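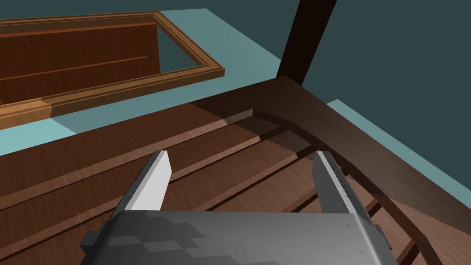

Brakau, 2021-09-21

4장. 시뮬레이션에서 양팔 문 작업 설정하기

4.1 시작하기 전에

이 장에서는 Jusora 플래너를 Trunby 시뮬레이션 환경에 연결하고, 손목 시점과 몸통 시점의 영상을 인식 모듈에 넘겨 양쪽으로 열리는 나무 문을 다루는 작업을 설정한다. 설치는 3장까지 마친 것으로 본다.

먼저 기대치를 조금 낮춰 두기 바란다. 배포 자료에는 기본 설정만으로 문 작업이 된다고 적혀 있다. 우리가 받은 빌드에서는 기본 설정으로 계획이 나오기는 했지만, 그 계획을 그대로 믿을 만한 근거는 찾지 못했다. 아래 절차가 배포 자료보다 긴 것은 그 때문이다. 절차는 Yusri Liew가 8월에 쓴 초안을 바탕으로 했고, 4.4절은 Nikola Śliwiński가 다시 썼다.

주의: 시뮬레이션에서 통과한 설정을 실제 로봇에 그대로 옮기지 말 것. 접촉 모델의 마찰값은 조정 가능한 숫자일 뿐 측정값이 아니다.

4.2 손목 시점 확인

1. Trunby를 실행하고 door_bimanual 씬을 불러온다. 씬이 열린 뒤 물리 엔진은 정지 상태로 둔다.

2. 시점 목록에서 손목 시점을 고른다. 그리퍼 본체가 화면 아래쪽 가운데에 걸리고 손가락 두 개가 벌어진 채 보이면 된다. 손가락 사이로는 바닥의 나무 널이 비쳐야 한다.

3. 자기 몸체 마스크를 켠다. 마스크가 덮어야 할 곳은 본체와 두 손가락, 그리고 본체 양옆의 작은 짙은 회색 돌기다. 자동 마스크는 이 돌기를 곧잘 빠뜨린다. 빠진 채로 두면 플래너가 그리퍼를 따라다니는 장애물을 하나 얻게 된다.

4. 깊이 영상을 점군으로 바꾸고 널 사이의 틈을 확대해 본다. 틈이 메워져 평면 하나로 나오면 평활화가 지나친 것이다. smooth_radius를 한 단계씩 내리면서 틈과 테두리의 단차가 살아나는 값을 찾는다.

5. 그리퍼 상태 토픽을 화면과 대조한다. 화면에서 손가락이 벌어져 있고 잡은 물체가 없는데 holding이 참으로 나오면 6단계로 가지 말고 드라이버를 다시 시작한다.

6. 현재 프레임을 기준 프레임으로 저장한다.

참고: 인식 모듈의 신뢰도 점수는 참고만 한다. 문서에는 점수가 확률처럼 설명되어 있으나 계산식이 공개되어 있지 않고, Habibur Khan이 물어본 뒤로도 답을 받지 못했다. 널 바닥에 높은 점수로 '문짝'이라는 라벨이 붙는 경우가 있다. 둘 다 갈색 나무에 긴 줄무늬가 있으니 이해는 가지만, 임계값을 올린다고 해결되는 문제는 아니었다. 4.3절의 영역 제한을 쓰는 편이 낫다.

4.3 문짝 모델 등록

1. 왼쪽과 오른쪽 문짝을 각각 별도의 관절 물체로 등록한다. 하나로 묶는 옵션(paired)은 끈다. 묶어 두면 한쪽 각도만 추정하고 다른 쪽은 대칭으로 복사한다.

2. 경첩 축은 씬 파일에서 읽어 온다. '축 자동 추정' 버튼은 누르지 않는다. 세로 홈이 많은 문짝에서는 홈의 모서리를 축으로 잡는 일이 있다.

3. 영역 제한 상자를 문틀 안쪽에 맞춘다. 안쪽 방에 있는 다른 문이 문짝 사이로 보이므로 상자의 뒷면을 충분히 당겨야 한다. 넉넉하게 잡으면 그 문이 목표 물체 후보로 올라온다.

4. 벽과 바닥은 정적 장애물로 등록한다. 청록색 벽은 색 기반 분할로도 잘 떨어지지만, 조명 설정을 바꾸면 어두운 띠 부분이 따로 떨어져 나올 수 있으므로 씬 파일의 형상을 쓴다.

4.4 양팔 계획과 실행

1. 플래너 패널에서 양팔 모드를 선택하고 시간 제한을 300ms로 둔다. 기본값은 이보다 짧고, 그 값에서 나오는 경로는 팔꿈치가 쓸데없이 크게 돈다.

2. 접촉점은 문짝마다 하나씩 손으로 지정한다. 자동 제안은 문짝의 홈 안쪽을 고르는 경향이 있다.

3. '계획만' 버튼을 눌러 경로를 만든 뒤 느린 재생으로 끝까지 본다. 초록색 표시는 충돌 검사를 통과했다는 뜻이지 문이 열린다는 뜻이 아니다.

4. 물리 엔진을 켜고 실행한다. 실행하는 동안 몸통 쪽 시점을 띄워 두고, 그리퍼와 문짝 가장자리의 위치를 로그의 접촉 표시와 비교한다.

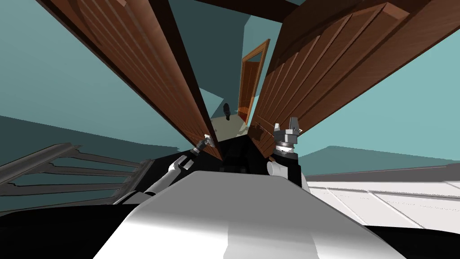 그림 4-2. 몸통 위로 올려다본 시점. 양쪽 그리퍼가 두 문짝의 아래쪽 가장자리에 와 있다.

5. 접촉 로그를 연다. 좌우 접촉이 모두 기록되어 있는지 확인하고, 한쪽만 있으면 실행을 멈춘다. 영상에서 닿은 것처럼 보인다는 사실은 증거가 되지 않는다. 기울어진 시점에서는 손가락이 문짝 앞에 떠 있어도 붙어 보인다.

6. 문짝 각도를 씬의 실제 값과 비교한다. 추정값끼리 비교하지 말 것. 로그 창의 '오차' 열은 이전 추정과의 차이이며, 이름을 왜 그렇게 붙였는지는 우리도 모른다.

주의: 몸통 시점에서는 로봇의 흰 몸통과 검은 어깨 부품이 화면 아래를 넓게 차지한다. 이 시점에도 4.2절 3단계의 마스크를 따로 만들어야 한다. 손목용 마스크를 복사해 쓰면 오류 없이 실행되고 결과만 틀린다.

주의: 실행 중에 시점 카메라를 옮기지 말 것. 외부 파라미터는 씬을 불러올 때 한 번만 읽힌다.

4.5 오류 코드

E325 역기구학 해 없음. 메시지는 목표를 옮기라고 하지만 대개는 몸통 기울기 제한이 원인이다. 제한값부터 확인한다.

E422 양팔 동기화 실패. 재시도 버튼은 같은 난수 시드로 같은 계획을 다시 만든다. 시드를 바꾼 뒤 다시 계획한다.

코드 없이 멈춤. 문짝 사이의 좁은 틈에서 충돌 검사가 끝나지 않는 경우다. 패널의 진행 막대는 계속 움직이므로 믿지 말고 프로세스 상태를 직접 본다. Jarosław Jasińska가 Šťastný 로그 뷰어용 필터를 만들어 두었으며 tools 폴더의 stall_filter를 불러오면 된다.

4.6 성공 판정에 대하여

플래너가 출력하는 성공률은 '계획이 반환된 비율'이다. 작업 성공률로 보고서에 옮겨 적지 말 것. 판정은 4.4절 6단계의 각도 비교로만 하고, 씬 버전과 난수 시드를 결과 파일에 같이 남긴다. 시드가 빠진 결과는 Liam Fairclough가 병합하지 않고 돌려보낸다.

다음 버전에서 자동 판정이 개선된다는 공지가 있었다. 변경 내역에 판정 기준이 실릴 때까지는 이 장의 절차를 그대로 쓴다.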